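Kilian had the numbers up before Auer got his coat off.

"Say it again," Auer said.

"Three thousand tries. Nekton, the old way, every object labeled by hand. Then 100 tries the new way. No labels. And the 100 wins."

"Wins how?"

"Picks the right thing. Puts it where you asked. Wins."

Auer sat down. Rain on the skylight, Drarnport harbor gone gray behind it. 22nd July and it felt like the back end of winter. He had the Wieser people on the phone at noon and nothing to tell them except this, and this was too good. Results that good had bitten him before. Lurnetti, the whole Lurnetti mess, where the arm had learned the shadow of the lamp and they'd published on it. Two years to live that down.

"Who set the table?"

"I did."

"Every time?"

Kilian didn't answer right off. Which was an answer.

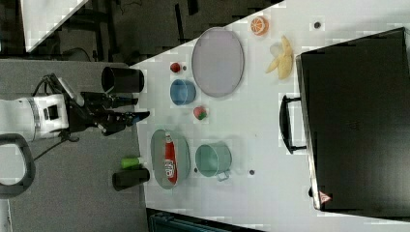
The method was simple enough to fit on a napkin, and had, the first time. Don't tell the arm what a thing is. Let it guess what the thing goes with, then score the guess. Cup goes with bottle. Fruit goes with bowl. Auer had drawn it for Kilian in the canteen, arrows everywhere, gravy on one corner. So now he looked at the table the way the arm would. Red bottle lying on the oval plate. Strawberry off by itself in the middle, below the little blue bowl. And the two black cups, not on the table at all, down on the gray by the edge.

"Why are the cups there?"

"I had to put them somewhere."

"Always there?"

"I think so. Mostly." Kilian rubbed his eyes. "Oh no."

"Its not reading the cups. It's reading the gray. Anything on the gray is a cup."

"We don't know that."

"No. So we find out."

They cleared it all. Auer did the setting this time, badly, on purpose, eyes half shut. Cups up by the suitcase. Banana down on the gray where the cups had been. Then he wrote the prompt himself, one finger, slow.

Bring me a cup.

Kilian had his hand on the stop button. Phone buzzing on the desk, Wieser, early, of course they were early. Auer let it buzz.

The arm woke up. Swung out over the gray. Hung there above the banana, fingers open, and Kilian said somthing under his breath that might have been a prayer.

"Wait," Auer said.

It waited too. Then the wrist turned, a little, toward the suitcase.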